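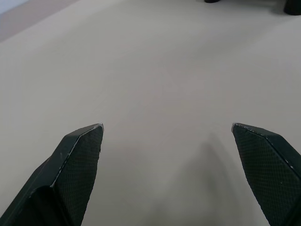 Rondilell — conciliación de facturas y pedidos para departamentos de compras que ya no dan abasto. Módulo independiente, se conecta al ERP que ya tienes, no hay que cambiar nada de contabilidad. Coge el pedido, el albarán y la factura y los cruza línea a línea. Cuando cuadran, a pago. Cuando no, se quedan como las dos puntas oscuras de la foto: a la misma altura casi exacta, una enfrente de otra y con un hueco bien ancho en medio. Ese hueco es el que Rondilell te enseña, con importe, línea y proveedor, antes de que la factura llegue a tesorería.

Fabricante: Brurnow
Versión actual: 9
Modalidad: suscripción anual, en la nube o en servidor propio
Idiomas: español, portugués, inglés, letón

Qué hace

Lectura de facturas en PDF, XML y papel escaneado. El escaneado tiene que ser decente, a 300 ppp mejor. Cruce a dos o a tres bandas, se elige por proveedor o por familia de gasto. Tolerancias en porcentaje o en importe fijo, y se pueden combinar. Portes y redondeos aparte, en su propia regla — esto lo pedía todo el mundo y en la versión anterior había que hacerlo a mano.

Entregas parciales: sí. Un pedido contra varias facturas: sí. Una factura contra varios pedidos: tambien, pero hay que activarlo en Ajustes > Cruce, viene apagado de fábrica.

Detección de duplicados por número, fecha e importe. Avisa, no bloquea. Si quieres que bloquee, casilla «Retener» en la ficha del proveedor.

Flujo de aprobación con sustitutos por vacaciones. Se aprueba desde el correo, sin entrar en la aplicación. Queda registro de quién, cuándo y con qué comentario.

Qué no hace

No paga. Genera el fichero de remesa y lo deja en la carpeta que le digas. No lleva catálogo ni subastas ni licitaciones, para eso está Lūse, que es otro producto de la casa y tiene página propia. No sustituye al libro de IVA.

Conectores

Incluidos: CSV, SFTP, API REST y el conector Wellix. El de Wellix trae los maestros de proveedores cada noche; se puede forzar a mano desde Tareas. Conectores a medida, bajo presupuesto. Preguntar antes de comprar si tu ERP es muy antiguo o está muy tocado, que luego vienen los disgustos.

Ediciones y precios

Rondilell Base — 1.289 € al año, IVA no incluido. Hasta 500 facturas al mes, una sociedad, usuarios sin límite.

Rondilell Multi — 1.471 € al año, IVA no incluido. Mismo volumen, varias sociedades, multidivisa y aprobación cruzada entre sociedades.

Si un mes te pasas del volumen no se corta el servicio. Si te pasas tres meses seguidos te llamamos para ver un paquete mayor. Los paquetes de ampliación no están en la tienda, se piden por el formulario.

El histórico no cuenta como volumen. Se carga una vez, al arrancar, y sirve para que el sistema aprenda las manías de cada proveedor (el que mete el número de pedido en las observaciones, el que factura en cajas lo que pediste en unidades, etc).

Requisitos

Nube: navegador actualizado y ya está. Servidor propio: Linux de 64 bits, 16 GB de RAM, PostgreSQL. Windows Server dejó de tener soporte con la versión 9, los clientes que siguen en la 8 sobre Windows tienen parches de seguridad hasta julio.

Puesta en marcha

Con el conector Wellix, casi nueve días laborables desde que llegan los maestros limpios. Lo de limpios va en serio. Proveedores dados de alta dos veces con el NIF mal en una de las fichas = semana perdida. Hay una plantilla de revisión en Descargas, pasarla primero.

La formación son dos sesiones en remoto, una para compras y otra para administración. Se graban. Las da Chaiwat Noiphan, mandadle las dudas antes si puede ser y así va al grano.

Opiniones de clientes

«Veníamos de cruzar con una hoja de cálculo y tres colores. El primer cierre fue lento, estuvimos ajustando tolerancias hasta el último día. El segundo ya bien. Echo en falta poder exportar las discrepancias por comprador, ahora sale todo junto y hay que filtrar fuera.» — Habibur Cassim, jefe de compras

Respuesta de Brurnow: anotado, la exportacion por comprador está en la lista para la próxima revisión. Sin fecha todavía.

Preguntas sueltas

¿Vale para autónomos? Se puede, pero se queda grande.

¿Facturas rectificativas? Sí, se enlazan a la original. Si la original es anterior a la carga del histórico hay que enlazarla a mano.

¿Prueba gratis? Entorno de demostración con datos de muestra, o piloto con datos propios y un solo proveedor. El piloto se descuenta de la primera anualidad si se contrata.

¿Permanencia? Anual. Aviso de baja con un mes. Los datos se entregan en CSV y los PDF originales en un zip.

Precios revisados el 14 jun 2022. Solicitar demo o presupuesto: formulario de contacto, indicar ERP, número de sociedades y volumen mensual.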